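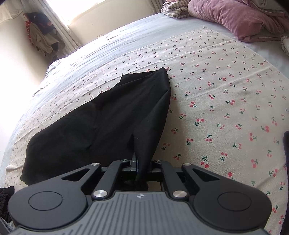

Gripper closed on the black garment, cherry sheet, sunny side of the bed.

Fingers staying shut after trigger release — anybody else?

sockdrawer_17
Posted 29th August

OK so I've been doing cloth folding with the hand-held gripper on and off since April and I love it, but I've got a fault that is driving me up the wall. I pinch a garment, lift, carry the corner over, let go of the trigger... and the fingers stay closed. Maybe one grab in ten. The trigger itself comes all the way back, so it feels totally normal in my hand, and then I move away and drag the whole shirt with me!

It got properly annoying yesterday when I did it with a fold almost finished and pulled the sheet up along with it. Then I did the dumb thing and stuck my left index finger in to pry the thing open, and it let go of the shirt and closed on me. Blood blister, nothing worse, but it stung like crazy.

Mine has the Isine linkage arms and the stock fingers. Batteries don't come into it, it's all mechanical. I've wiped it down and blown it out with canned air. What am I missing?

pivotpete
Pivot screws. Check the two big ones on the lower arms first. If someone cranked them down, the arms bind near full close and the return spring can't get them started again. Back each one off a hair, work the trigger, see if it snaps open.

Also don't put your finger in there.

lintbrush
I had this exact thing and it was fuzz, not screws. Thread gets wound around the small upper pivots where you can't see it and canned air just packs it in tighter (ask me how I know). Take a pin and go around each screw head. I pulled a little gray felt donut out of mine, it was disgusting.

What are you folding? Fleece?

sockdrawer_17
Mostly t-shirts and thin tops, some leggings. The black top is the worst one for it. Slinky fabric, it bunches up between the fingers and then they sort of hang on to it. Could the fabric be doing it?

harbor_mule
Fabric won't do that by itself. If the trigger is back and the fingers are shut you've got slop or binding somewhere between the two, period. I run 17 of these at the Hamdy shop and every single sticker has been either a bent arm or a screw somebody tightened because it "felt loose." It's supposed to feel a bit loose.

lintbrush
Gonna disagree with "period." Thin slippery stuff gets pulled into the gap behind the fingertips when you take too big a bite, and then it wedges. I've seen it with satin pillowcases on a gripper that was perfectly fine on towels. Try taking a smaller pinch, right at the edge of the garment, and see if the number of bad releases drops.

harbor_mule
A smaller pinch hides the problem. You'd be training yourself around a fault.

lintbrush
Or you'd be using the tool right, lol. Both can be true.

pivotpete
Easy way to settle it. Cycle it empty. If it sticks with nothing in it, it's the linkage. If it never sticks empty, go look at the cloth. Do 70 and keep a tally.

sockdrawer_17
Fine, did it in front of the TV. 70 closes with nothing in the fingers, stuck three times. All three were when I squeezed really hard at the end, if that helps?

pivotpete
Helps a lot. That's binding at full close. Lower arm screws.

harbor_mule
Told you.

citthorpe_ann
Can we go back to the finger for a second? We had two people at the Citthorpe site get pinched the same way last spring, and both times they were clearing a stuck grab with their free hand. The spring is still loaded when it looks dead. Our rule now is you set it down on the bed, hold it by the body, and push the arms apart from the outside with a pen. I know it's slow. We also throw out that take, because the drag at the end ruins it anyway.

sockdrawer_17
Oh shoot, do I have to throw mine out? I've got 501 takes saved and I didn't mark which ones stuck.

citthorpe_ann
I'd skim the last second or two of each one. You'll spot it, the cloth comes along when your hand moves off. Takes an evening.

sockdrawer_17
An evening she says! OK. Update on the screws — the left one was way tighter than the right. I backed it off maybe an eighth of a turn and did another 70 empty and got zero sticks. Still had one on the black top afterward though, with a big handful.

lintbrush
Ahem.

harbor_mule
One. Check the right-side arm for a bend before you blame the shirt. Lay a ruler along it.

pivotpete
And put a dab of the purple Drasus threadlocker on that left screw or it'll walk. The stuff in the little tube, don't use the red. I recheck mine every 1000 cycles or so.

sockdrawer_17
Ordered some. Ruler tomorrow, I've got takes to skim.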